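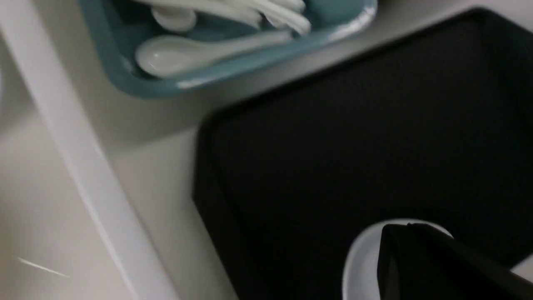

Spoons in the blue bin, black tray next to it.

Up at 6. Coffee, then straight to the soup things. Most of what we have for the Bromwood supper came out of the hall cupboard at Bruvthorpe, and the rest is the order from Mateos, number 1651, which got here yesterday afternoon with the paper slip torn in half. I taped the slip and put it in the folder.

I had meant to sort everything by place setting, a spoon and chopsticks and a bowl together. Gave that up before breakfast. It takes up too much table and you can't see what you're short of. By kind is better, so each kind gets its own bin and the bowls stay out where I can look at them.
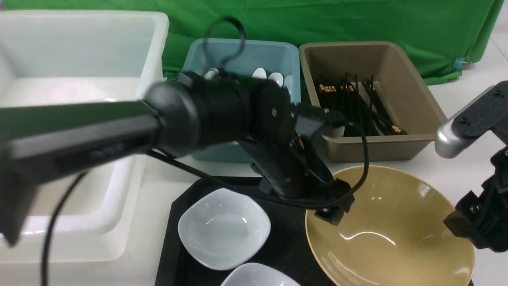 Chopsticks took longer than they should have. I like the black ones with the gold-colored bands near the ends and would rather use only those, but I haven't matched them into pairs yet. They can sit in the tan bin until tonight. The cheap ones from Nendholm are staying in their bag. They splinter, and I don't want to spend the supper handing out new ones.

Ate toast standing up. Wrote the shopping list on the back of an envelope: scallions, ginger, white pepper, 600 grams of dried noodles, 2 cartons of stock. I may need more stock. The big pot always takes more than I think, and last time I ended up adding water and salt at the end and it tasted like it. 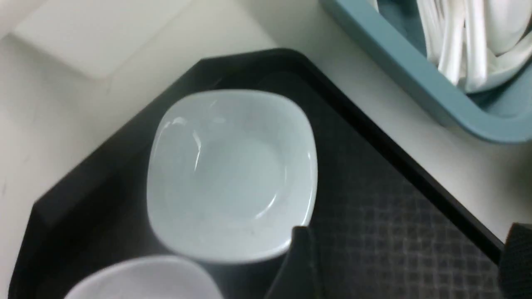

The bowls are what I keep changing my mind about. Round ones stack well and fit in a hand, and I'd be happy to use those and nothing else, but there aren't enough for everybody to have soup at the same time. The square white one with the rounded corners looks good on the black tray, I have to admit. It's the corners I worry about, with people drinking the last of the broth. I think square for the dumplings and round for the soup, if the numbers work out. The trays can go down the middle of the long table.

Went out at 11 for the shopping. No scallions at the first place. Got them at the second, along with a lemon I didn't need. Home by noon and my feet were cold.

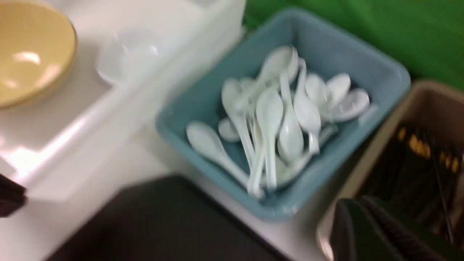
Yellow bowl and the spoons.

I want the yellow bowl for the pickles. It's wide and shallow, so people can reach in without digging, and the color will help on a table that is mostly black and white.

Still to do: pair the chopsticks, find the ladle, call Mateos about the slip, wash the tablecloth. Bed by 10 if I can.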